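4.2 Arrangement and upkeep of the picking cell 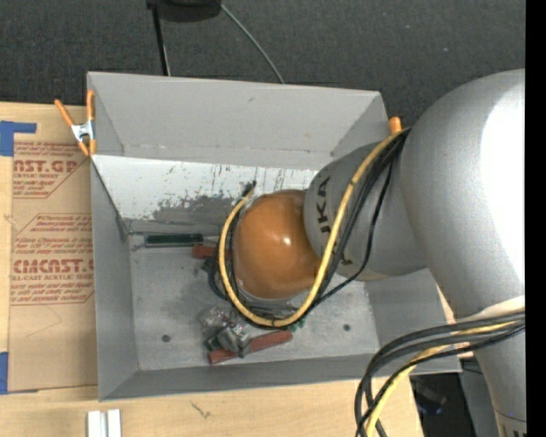
The cell was assembled in November at the Skudthorpe laboratory and has stayed in the same place during all the trials reported in this paper. Its mechanical design is simple, and most of the work after the first week went into keeping it in the same condition from one trial to the next. We describe this work in more detail than is usual, as two earlier groups of trials had to be discarded for reasons connected with the set-up and not with the grasp planner.

Figure 3. The picking cell at Skudthorpe, with the KUKA arm reaching into the gray bin. Spring clamps are attached at the upper corners of the bin.

Position of the bin. The planner assumes that the bin walls are known and does not estimate them again during a trial. In the first arrangement the bin was only placed against a pencil line on the table. When the fingers pressed an item against the wall, the bin moved by a small distance, and after many picks these distances were added together. At the end of one morning the error was 8 mm, which is more than the margin we give to the collision check. We then began to hold the bin with spring clamps. The clamps are inspected before every session, and their position is entered in the collision model as two boxes somewhat larger than the clamps themselves. If a clamp is removed for cleaning, the bin must be calibrated again, even when it seems that nothing has moved.

Calibration of the bin is done by touching. The arm is guided by hand to 5 points on the rim and the controller stores the position of each. A plane and two edges are fitted to these points. If the remaining error at any point is larger than 1 mm, the operator repeats the whole procedure. We tried to repeat only the bad point, but the results were less stable and we do not recommend it.

Cables. The cables at the wrist caused more lost time than any other part of the cell. They are led along the outside of the arm and form a loop close to the last joint. The length of this loop is a compromise. With a short loop, the cable becomes tight when the last joint turns near its limit, and the connector is pulled to the side. With a long loop, the cable can hang in front of the fingers or touch the items in the bin. Our first loop was too short, and the connector failed after 500 picks. The fault was not easy to find, as the signal came back each time the arm returned to its home position. Agnes Bråten found it by moving the last joint slowly through its full range while she recorded the gripper signal.

After the repair we made the loop longer and also limited the rotation of the last joint in software. The limit removes a part of the possible grasps, mainly those near the corners of the bin. We accepted this loss. The same limit was used for all methods compared in Section 5, so the comparison between them is not affected, but the absolute success rates would probably be a little higher without it.

Wear of the bin. The inside of the bin becomes scratched by the fingers and by hard items. At first we considered this to be only a matter of appearance. Later we noticed that the depth values on worn areas had more noise than on clean areas, and that the planner sometimes proposed a grasp on the bare floor. The background model is therefore recorded again with the bin empty at the start of every session. We did not replace the bin during the trials, since a new surface would have changed the conditions in the middle of the data.

Routine. Before each session the operator checks the clamps, the cable loop and the gripper connector, in this order, and then runs a slow test motion with the bin empty. The fingers are wiped and the result is written in the cell log. The full routine takes almost 20 minutes. In total 1568 picks were made after it was introduced, and no trial in this period was stopped by a cable fault. The log sheets were kept by Agnes Ekström, and the form is given in Appendix B.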